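Gikomdale Parents' Evening Group
Minutes, March meeting, Odness Room

Opened at 7:15 with nine parents present, which the chair called a quorum after failing to find the rule that says otherwise.

1. Last month's homework
Everyone had agreed to swap one daily order for one daily question. Results were mixed. "Where do your shoes live?" got the answer "in the hall," and the shoes stayed on the stairs. One father reported success with "What's left to do before bed?" and was asked not to be smug about it.

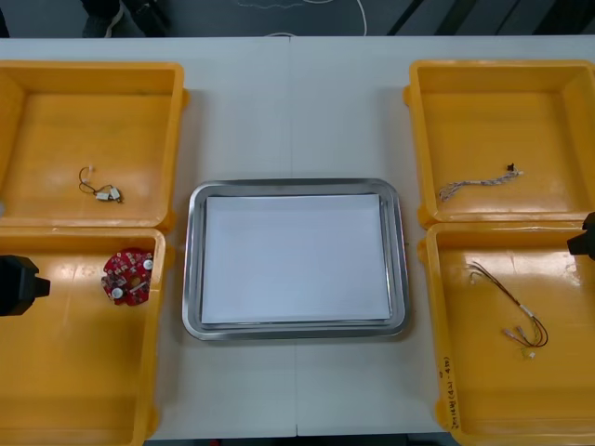 Yellow bins and a steel tray on the white tabletop.

2. Chores and pay
Long discussion. Three families pay for chores, the rest pay in sighs. It was argued that a child who gets a dollar for the dishes will soon want a quote for the trash. Agreed to try one month of unpaid basics, with paid extras written on a list. The Hutis chart was passed around - it has 60 boxes and two stickers.
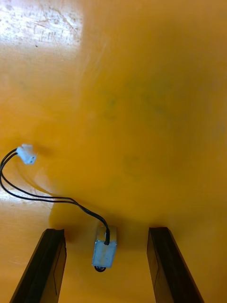 The parent who brought the chart said the stickers were both from the first day. Motion to use a smaller chart carried.

3. Screens at dinner
Proposed that phones go in a basket during meals. Carried easily until someone asked if this included adults. Carried again, with less noise. 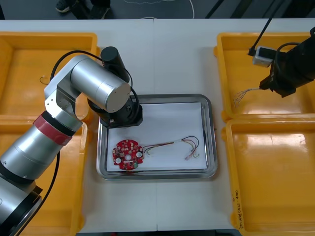 Two members wanted an exception for work calls. Granted for 15 days, after which they must explain it to their own children.

4. Next meeting
April, same time. Topic: the Ambaye booklet on sibling fights, chapter 3. Please read it this time.

Closed at 8:40.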